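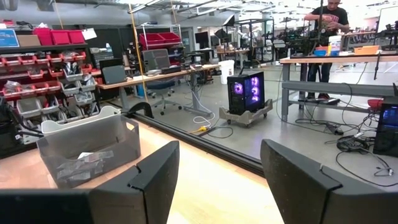
Zurbridge Robotics, Demonstration Data Team

4.2 Recording a sorting set

The Vellus guide says 200 episodes will teach any sort. We have not seen that, so plan on 741 and treat even that as a guess.

1. Put the bins on the table and scatter the packets by hand. Don't lay them out in neat rows.

2. Home both arms in Joteck. Wait for the ready message, then check the arms yourself. The message has been wrong before.

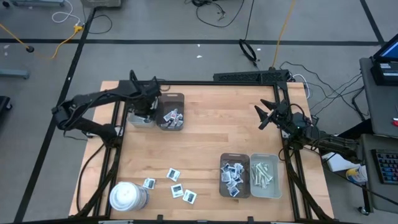 3. Record one episode per sort. If you fumble a pick, keep going and tag it "recovered."

Caution: Keep hands off the table while the arms are live.

4. Move the bins every 20 episodes. A policy that has only learned where a bin used to be will still score well in the built-in test.

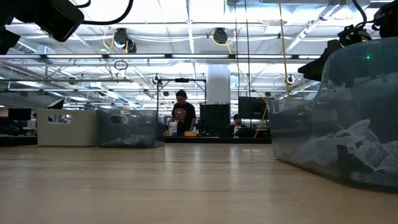
5. Play back the batch in all views before you upload. The auto-check passed 1,205 episodes in June, and we threw out 280 of them.

Note: "Quality score" measures smooth motion. It does not tell you the packet went in the right bin.
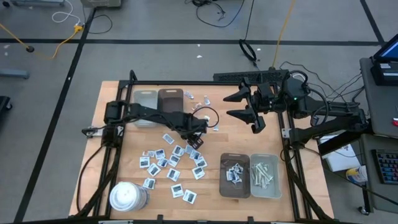

Fouzia Cheema: I'd drop the score column completely. People sort by it no matter what the note says.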